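[refurb-tech] Re: Order of removal for the Dell towers, memory or processor first?

From: Soledad Camacho
To: refurb-tech list
Date: 4th May

Replying to Kimutai's question from last night, with the original quoted so people can follow it.

> Kimutai Sang wrote:
>
> We have a pallet of desktop towers to strip and the Neagu sheet says
> memory, drives, power supply, processor, board, in that order. The old
> Allwood sheet has the processor coming out before the power supply.
> Does it matter? I would prefer to leave the supply where it is until
> the end, as it gives the case some weight on the bench. Also, do you
> lay them flat or work on them upright?
>
> Kimutai

Flat, on the side, with the open side up. I have not worked on one upright in years. The power supply label faces you and can be copied down without moving anything. 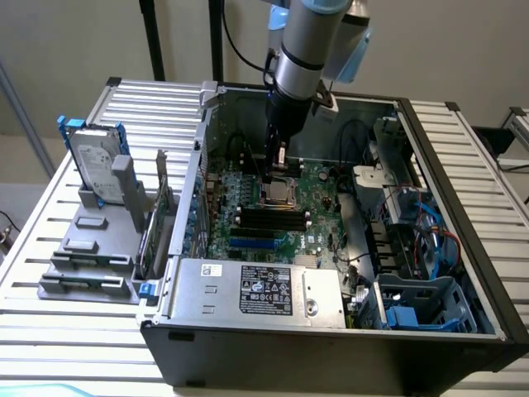

Posted by Soledad Camacho, bench notes, Rorna

On the order: both sheets work. The Neagu sheet was written for towers where the supply overhangs the processor. On this Dell the supply sits along one edge of the case and the socket is well clear of it. There is no mechanical reason to pull the supply first, and I agree that the case slides less with it in. Disconnect its leads from the board before you touch the processor all the same.

What I do per unit:

1. Mains cord out, then hold the power button in for 12 seconds.
2. Side panel off. Tag goes on the panel and a matching tag on the case.
3. Write down the supply rating from the label. If there is a barcode sticker, scan it now. They come off in handling.
4. Heatsink off, if one is fitted. Run the machine for a few minutes beforehand if it still boots. Cold paste can lift the processor along with the sink.
5. Wipe the processor lid where it sits, with the retention bracket closed. With the bracket open, solvent gets into the socket.
6. Open the lever, lift the processor straight up by its edges, and put it in a tray.
7. Memory.
8. Drive data cables, then drives, then the rest.

Step 7 comes after step 6 because the memory latches on some boards foul your knuckles less once you have finished at the socket. Petrică does it the other way and has no more bent pins than I do, so take that as preference.
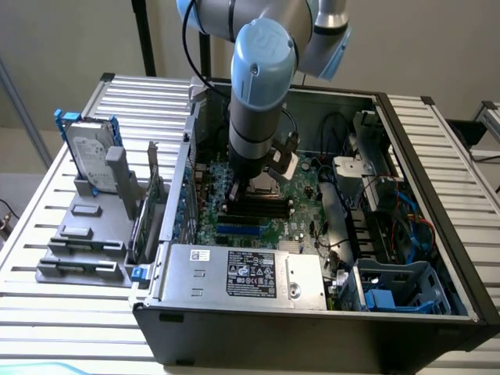
Working position over the socket, supply still in the case.

Bent pins. Our log covers 3560 boards since October of the year we started keeping it. Of those, 93 were set aside for socket damage. Bautista went through the entries and most of them trace back to the lid being pulled at an angle, or to a board being stacked without a socket cover. Very few had anything to do with the order of removal. If Kimutai's group wants to improve one thing, buy the covers. We use the Fluno ones, which come in bags of 24. They fit tightly and you need to press both corners.

Cables. The blue SATA cables on these run down the drive side of the case and do not cross the socket. Leave them until step 8. If you unplug them early they spring back over the board and you spend the rest of the job moving them out of the way. The thin front panel wires are the ones to watch. Hold them down with a strip of paper tape on the case wall and do not tape to the board.
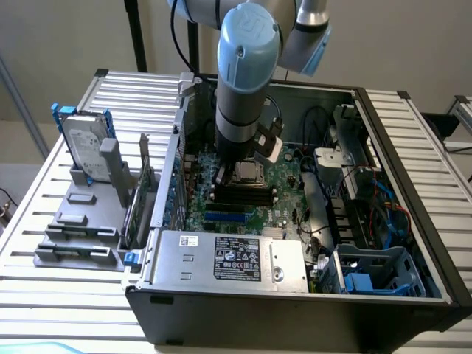 The bench surface came up last time as well. Ours is slatted metal, which is good for screws you have noticed dropping and bad for the ones you have not. Put a tray under it. The slats must be bonded to the same ground point as the wrist strap, and the strap clip goes on bare metal inside the case. Painted panels do not count, and Yareli found two clips on painted edges when she checked the stations.

Two corrections to the Allwood sheet while it is being discussed. It tells you to store processors lid down, which is wrong for anything with pins on the package. It also gives one screw size for the supply and the drive cage together. Check before you mix them in the same cup, as the drive screws have a finer thread on the units I have had.

Kimutai, if your pallet has more than one board layout in it, sort by layout before you start. Slot count is a quick check, but confirm against the number printed on the board.

I can send the log template to anyone who wants it. It is a plain spreadsheet, one row per board.

Soledad

--
refurb-tech mailing list
To unsubscribe, send a blank message with "unsubscribe" in the subject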